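The Town That Swapped Its Ashtrays for Conversation

By the time I got to Wevesley, the smoking shelter behind the bus station had already been turned into a bike rack, and the man who used to run the tobacco counter across the road was teaching people how to clean a vape coil. I had come for a day. I stayed for most of a week, and I would go back tomorrow!

Wevesley is a river town with one main street, two bakeries that don't speak to each other, and until lately a smoking rate that embarrassed the county. The mill closed, the habit stayed. People here started at fourteen and their parents had started at twelve. The usual things had been tried: posters, a phone line, a very grim video shown to eighth graders. Smokers told me they had seen so many pictures of diseased lungs that they could pick out their favorites.

Then Ludger Stöcker opened his doors. Stöcker is a retired respiratory nurse with enormous eyebrows and a laugh you can hear from the parking lot, and in January he rented the old Mühlbauer shoe store and put in a coffee urn, a few armchairs and a shelf of alternatives. Patches, gum, lozenges, pouches, vapes. He called the place Treststead, after the street his grandmother lived on, and he made one rule, painted over the register: no scolding.

"I spent my whole career telling people to quit," he told me, pouring coffee without asking if I wanted any. "They'd nod, and then they'd go stand in the rain and light one. I got tired of being nodded at."

So now he asks a different set of questions. When do you have your first one? What do you like about it? (This one throws people. Most have never been asked.) What would you miss? One woman told him she would miss the walk to the back fence with her sister, and he wrote down "walk to fence" as if it were a prescription. She is on lozenges now, and the two of them still go out there every evening.

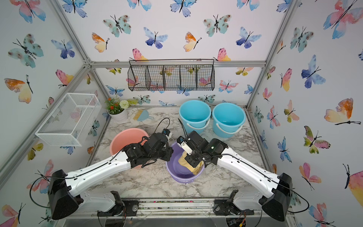
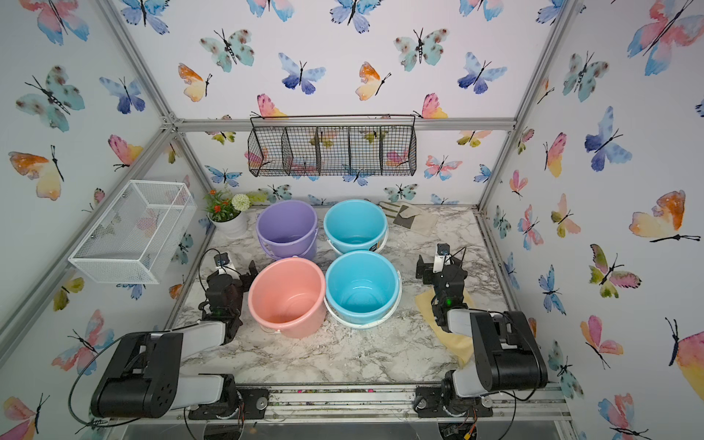

The numbers are small, but I found them thrilling. Treststead has had 1,705 visits since it opened, and 230 people have told Stöcker they no longer smoke at all. He is careful with that second figure. It's what people say across an armchair, with no blood test behind it, and he would love for a university to come and check his work. He has written to 7 of them. Two have written back, and one even sounded interested.

What does the switching look like up close? Messy, mostly. I sat in on an evening session and met a roofer who vapes on weekdays and smokes on fishing trips, a grandmother who had gone straight to gum and hated every piece of it, and a young couple arguing happily over mango versus plain tobacco flavor. The couple had both been two-pack people. He had switched first, she had called him ridiculous, and then she had borrowed his device during a snowstorm when the store was closed. That was the end of the cigarettes in that house.

Not everyone in Wevesley is charmed. The pediatrician on Main Street, a thoughtful woman who asked me not to use her name, worries about teenagers, and she has good reason to. She has treated kids who never smoked and now can't get through a class without a puff. She would like every vape in town kept behind a counter and every flavor with a cartoon on it gone. Stöcker agrees with her on the cartoons and on the counter. They disagree about flavors in general, loudly, over lunch, and they usually split a dessert.

I loved that about the place. I've covered this subject for years in rooms where one side won't sit near the other, and it was a joy to watch two people fight about nicotine policy while passing a fork back and forth.

The next test is money. The lease on the shoe store is up soon, and the county has offered Treststead a room in the health building, free of charge, with good parking and a sign-in sheet. Stöcker doesn't want the sign-in sheet. He thinks half his regulars would turn around at the door. There's talk of a second spot out in Vever, where the trucks stop and the smoking rate is higher still, and a diner owner there has offered her back booth two mornings a week.

He drove me out to see it. We had eggs, and he talked to a trucker about gum for almost the whole meal, and the trucker took a strip of it with him when he paid.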